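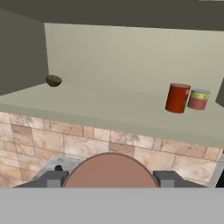
Linotura kitchen pack – worth it for one person?

cupboardghost wrote:
Has anyone here paid for the Linotura kitchen pack yet? I've been on the free trial since last week and I go back and forth on it every evening. I have a small pick-and-place project (just me, one desktop, no real arm yet) and what I want is a bunch of kitchens I can drop an arm into without building every cupboard myself. The layouts are nice and varied. The textures are kind of a mixed bag, the stone tile is pretty good and then the cabinet panels and the wall are just flat color. Price on the site says $94 for the single seat. Talk me into it or out of it please, trial ends soon.

Birkari_fan wrote:
Bought it, happy with it. I came over from Birkari (yes I know, the name, I made this account years ago) and the big thing for me is that the shelves behave like shelves. In Birkari I spent half my life fixing collision meshes where the gripper would hit some invisible slab two inches in front of the cabinet. With Linotura I loaded a kitchen, dropped in my wrist camera and was planning grasps the same afternoon. I really don't care if the wall is plain. My policy doesn't either as far as I can tell!

tomatocan_tony wrote:
I'm going to be the grump. I got a refund. The objects are the weak part and they hardly show them on the product page. Cans are fine, everybody can do a can. It's the lumpy stuff. There's a dark greenish brown thing that turns up on the shelf in a lot of the kitchens and I could not tell you if it's a potato or a kiwi. If I'm training anything that takes a text instruction that matters a lot, because I have to write "pick up the ???" somewhere.

cupboardghost wrote:
Ha, I've got that one on my shelf right now, way over at the left by the side panel. I went with potato. Does the object list not tell you?

tomatocan_tony wrote:
The list gives you a number. There was a file with readable names in the first release and it vanished in an update. I asked support and got a link to the same list of numbers.

shiuli_b wrote:
Shiuli Bandara here, I maintain the community loader (not an employee, I don't get paid by them, I get asked every time). The names file is still in there, it moved. Look in the folder called meta inside each kitchen, not the top one. If you use my loader it picks the names up for you as long as you're on the current version. Tony, if you'd posted in the loader thread I would have told you in July!

tomatocan_tony wrote:
OK well that's on me for the names. I still say the mesh is a lump. And the licensing is annoying, two machines counts as two seats.

Birkari_fan wrote:
Lumps are good for you. A real potato is a lump.

wristcam_jen wrote:
Can I ask about the camera though. I mounted mine on the wrist and the gripper eats so much of the view, big pinkish brown dome right in the low middle with a dark finger on each side, and then the wrist housing across the whole bottom. My two cans are sitting close together toward the back of the shelf and by the time I get anywhere near them I'm worried I'll be looking at mostly gripper. Is everybody training like that or are you moving the camera?

Birkari_fan wrote:
I leave it. I want the fingers in view, gives the network something to line up with. I do render at a higher resolution than the default and crop after.

shiuli_b wrote:
Depends on your arm. If you're going to a real robot later, put the sim camera where the real one will be, even if it's ugly. If it's sim only, back it off a little and tip it up. There's an offset setting in the loader config, start small. Also turn on the second camera if your card can take it – mine drops from 50 frames a second to 38 with both going and I can live with that.

wristcam_jen wrote:
Thanks, I'll try the offset tonight. Mine's tilted too so every shelf looks like it's sliding off to the right, I guess that's my mount angle.

quietgantry wrote:
Nobody's mentioned Quinlan so I will. It's free for hobby use, fewer kitchens, and the cabinets open properly, which I can't say for every one of the Linotura ones. I'd try that before handing over $94 for shelves.

Birkari_fan wrote:
Quinlan has like one kitchen with the furniture moved around. I gave it a fair shot. You overfit to that backsplash in no time.

quietgantry wrote:
Randomize your textures then? You have to do that in Linotura too if you're serious, those flat cabinet panels aren't going to look like anyone's house.

cupboardghost wrote:
Fair. I ran a little test with 600 grasps on the trial, plain textures against random ones, and random did better on the short can and slightly worse on the tall red one. No clue why. One seed, so don't quote me.

shiuli_b wrote:
Run more seeds before you worry about it. When two objects nearly touch, the result moves around a lot depending on which side the fingers go in. Try it with the cans apart and see if the gap is still there.

tomatocan_tony wrote:
If you do buy, read the refund page first. Mine went through fine but I had to remove the seat from my account before they'd look at it.

cupboardghost wrote:
Update, 3 April 2025: I bought the single seat. The meta folder tip got me the names and that was the last thing really bugging me (it IS a potato, or the file says so anyway). Going to keep Quinlan installed next to it for the cabinet doors. Jen, did the offset work?

wristcam_jen wrote:
Sort of! I can see more of the shelf but now the planner thinks the wrist is somewhere it isn't. Going to bug Shiuli in the loader thread.

quietgantry wrote:
Does anyone know if the Irnell arm loads in the current version or is that still broken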